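Sorting by the Numbers

Raltix wants its arm to sort small packaged goods without a line of task code. The method is imitation. An operator drives a simulated arm through the job, the software logs joint angles and rendered views, and a network is trained on the result.

The June set was built in Zarncombe, the company's simulator. It holds 900 episodes at 25 frames per second. Of these, 57 were thrown out for dropped frames or a badly set start pose.

Each episode is stored with 2 text labels, one for the object and one for the target bin.
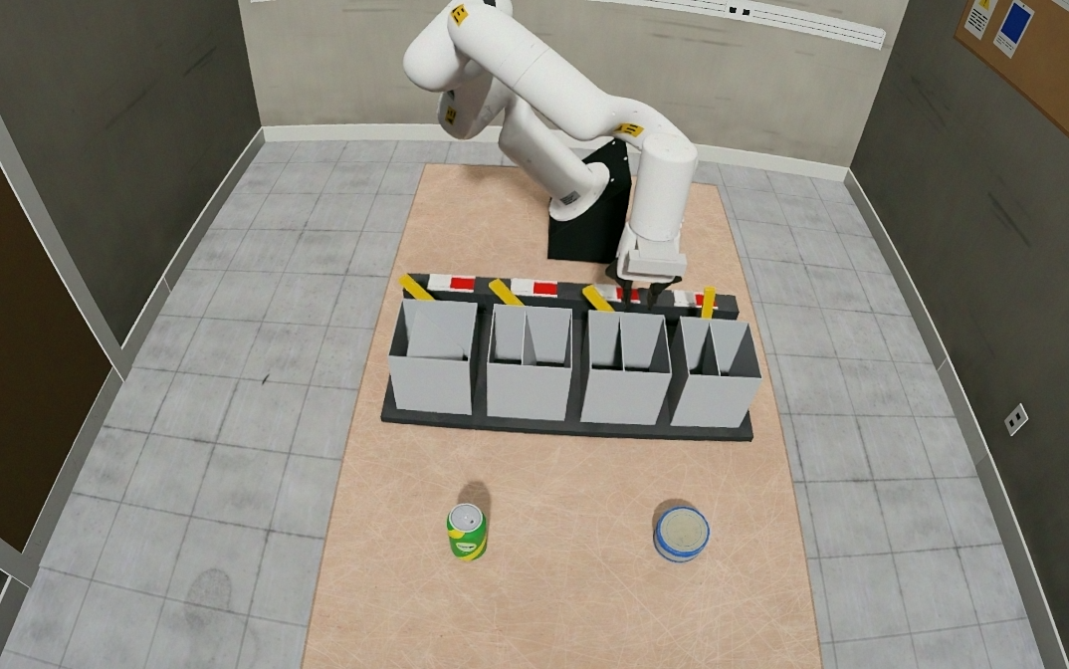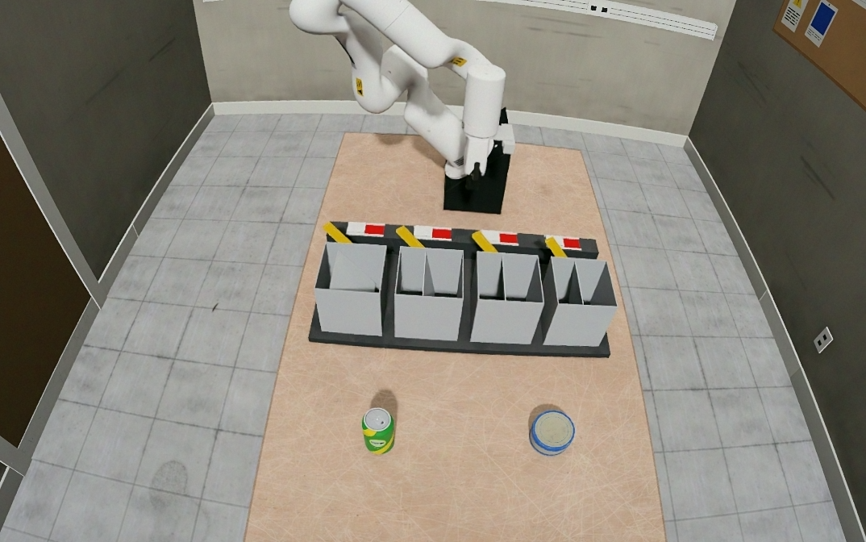
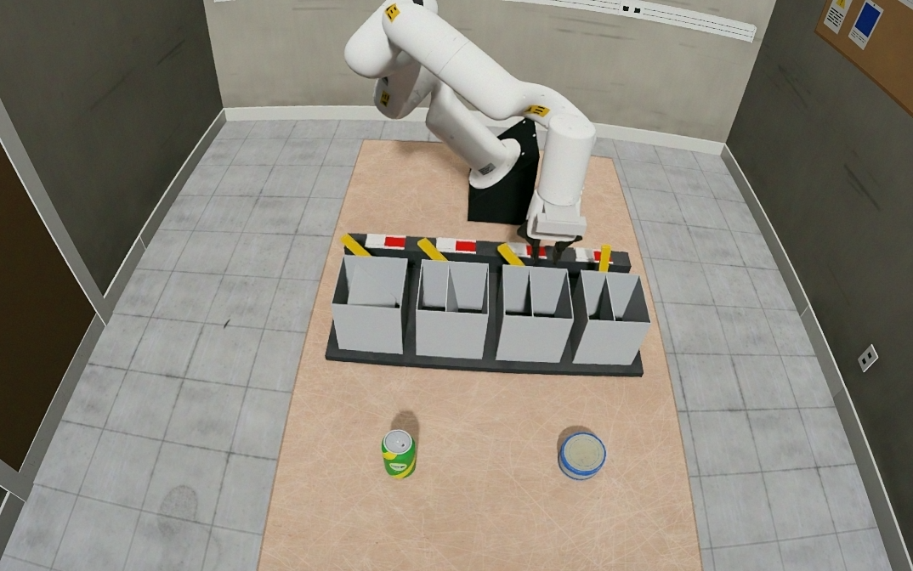 Can, tin and four-bin station in the Zarncombe room.
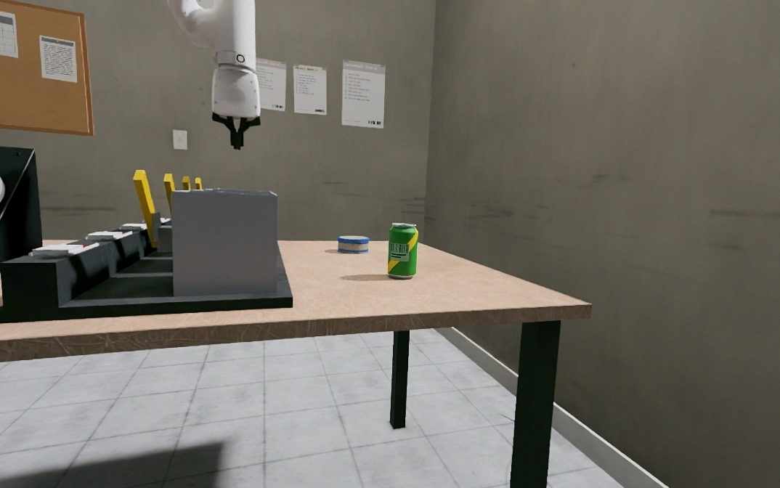

Object positions are drawn at random within fixed limits. Lighting and floor texture are on a separate schedule. Failed grasps are kept if the operator recovers, so the network sees corrections as well as clean runs.

Training runs on Vundier, an in-house cluster. Transfer to a physical arm is planned at the Hajdu site, where friction values are still being measured.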